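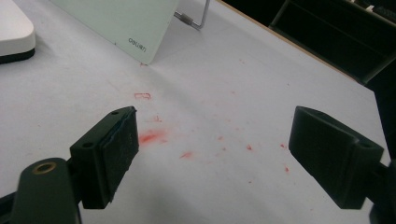
Figure 2. Red marks on a light gray tabletop, with smudges, specks and a thin rectangular outline.

6 min read
40 shares

3.2 Residue on shared work surfaces

The second group of surfaces in the survey was made up of light-colored tabletops in rooms used by more than one class. These tables are wiped at the end of the day, but the wiping is uneven, and most of the marks we logged had been through at least one cleaning before we got to them. We recorded 3,023 marks over the full survey. Red marks were the easiest to find on pale tops and the ones that users complained about most often.

We sorted marks by shape before we tried to remove them. A smudge has a soft border and a stronger color toward the middle. A smear is longer than it is wide. A speck is small enough to be covered by a fingertip. Outlines are a separate class, and they were the least common. Figure 2 has all four on one surface. The largest smudge is bright at its core and fades outward, and a thin red rectangle with a hollow center lies farther back.

Outlines gave us the most trouble in coding. Wenjie Fang and Kaiwen Jia coded the marks separately and disagreed on nine outlines, mostly over whether the shape came from a stamp or had been traced around an object. The shape alone does not settle this, so we kept a single class for both and dropped the source from the analysis.

The material was also hard to name by eye. Dry powder and dried paint can look the same on a smooth top, and the marks in Figure 2 could be either. For this reason the coding sheet has a combined entry, "powder or paint," and coders were told to use it unless a user of the room could say what had been spilled. At the Ocampo site the users could usually say. At Grudine they usually could not.

Cleaning was done in two steps. A dry cloth came first, then a damp one with the Hirex solution. Starting with the damp cloth spread some powders into a wider stain, a problem Irén Kocsis had noted in the May pilot. Specks were treated one at a time – wiping across a whole patch tended to join them up. Each surface was checked again under the same room lighting after it had dried, and any color still visible from standing height was logged as remaining.

3 comments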